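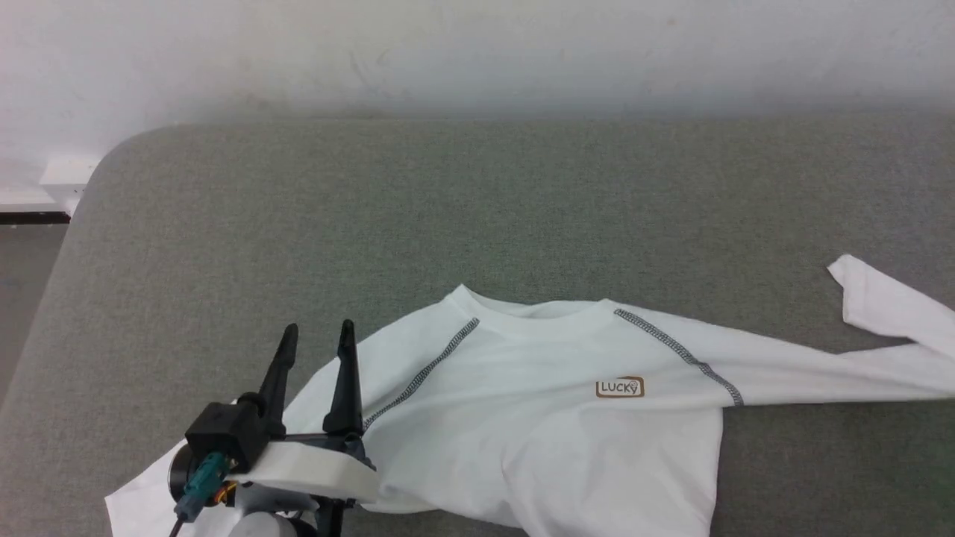
Gediminas Ķēniņš wrote back after reading the first draft of this card that a gripper comparison on cloth is worth very little unless the fingers, the arm speed and the garment are all held fixed, and that we had changed two of them between sessions. He was right about the arm speed. The early sessions were thrown out and recorded again, and the numbers below come from the second round only.

Manik Cloth Grip Set
Version 2

What this is

A set of 1,566 grasp attempts on clothing, recorded to compare three sets of gripper fingers on the same arm. Each attempt is one short recording with head camera video, joint positions, the gripper opening and a hand-entered result. The work was done to choose fingers for the Drullska folding setup. We are sharing it in case other people have the same choice to make.

The task is narrow. A garment lies on a padded surface, the arm takes hold of a side or a sleeve, lifts, drags toward a target and lets go. There is no complete folding in this set.

Finger sets

Plakiler narrow: long, black, tapered to a narrow tip. Hard surface with no pad.
Plakiler wide: same length and same mount, with a flat tip.
Salehi soft: molded rubber, shorter than the other two, with ridges on the inside face.

All three bolt to the same gripper body. Swapping a set takes a few minutes, and the zero position has to be set again every time. If you skip this the gripper will report that it is closed when it is still slightly open, and thin fabric will slide out. Two sessions from the first round were lost that way.

Garments

There are 11 garments. Most are long-sleeved shirts in light cotton. The rest are a towel, a sweatshirt and a pair of knit pants. The white raglan shirt with the LUCKY patch on the chest is garment 3 and is the one to look at first. The patch gives you a fixed point to check tracking against, and the gray seams make it easy to tell which way the cloth has been pulled.

The garments were washed between sessions but not ironed. Creases are part of the data.

Surface

Gray speckled upholstery over padding, against a white wall. We tried a bare tabletop first and dropped it. The hard fingers need to press down a little to get under an edge, and on a table they either scraped or set off the force limit. The padding gives way enough for the tips to get under the cloth. This helps the narrow fingers more than the soft ones, so please don't assume the ranking will be the same on a hard surface.

What is in each recording

video_head: color video from the head camera
joints: arm joint positions and velocities
grip: commanded opening and measured opening
fingers: narrow, wide or soft
garment: 1 to 11
start_pose: flat, bunched or hung over the edge
result: held, slipped, missed or double
note: free text, often blank

"Double" means the gripper took more layers than it was meant to, for example the front and back of a sleeve when only the front was wanted. Uldis Pētersons entered all of the results by watching the video afterward. He marked an attempt as held only if the cloth stayed in the fingers until release.

What we found

The narrow fingers were the best at starting a grasp. They get under a hem or into a fold where the wide tip just pushes the cloth along. They were also the most likely to take too many layers, and on the sweatshirt they sometimes let go halfway through a drag.

The wide fingers missed more often but seldom slipped once they had hold of something. On the towel they were the clear choice.

The soft fingers did well on thick knit and badly on everything thin. The ridges catch on loose threads, and one of the older shirts had to be retired from the soft set because of it. They also pick up lint and need wiping.

For bunched cloth the differences were small. When there is already a loose heap to close on, almost anything will hold. The flat start pose is where the finger sets come apart, and we would suggest reporting it separately if you use this data.

We went with the narrow fingers for Drullska and lowered the closing force. A version with a thin pad near the tip is on order and isn't covered here.

Known problems

The gripper body hides the lower left part of the garment in many recordings. With a single head camera there is no way around this, and the contact point often has to be guessed from how the cloth moves. A wrist camera was tested in September and taken off again – it got in the way of the cable at the bottom of the gripper.

Large garments run out of view at the bottom and at the right. Do not use the video to measure the full outline of a shirt.

The measured opening drifts a little over a long session. Compare values within a session only.

White cloth against a white wall is hard on simple color masks. A mask that works on the gray surface will usually leak when a sleeve is lifted above the back edge.

The garments are few and were all bought or owned by the same small group, so sizes are mostly adult medium.

Splits

Train and test are split by garment, so no shirt appears in both. Garment 3 is in train. There is no official validation split. Make your own and say how you did it.

Changes

Version 2, December 15, 2018: all sessions recorded again at one arm speed. The result "double" was added. The start_pose field was corrected for the knit pants.
Version 1: withdrawn. Please don't mix it with version 2, as the file names overlap.

Use

Free for research and teaching. If you publish results, name the version and the finger set. Corrections to the result labels are welcome, and should give the recording name and the time in the video where you disagree. Label questions go to Uldis, hardware questions to Gediminas.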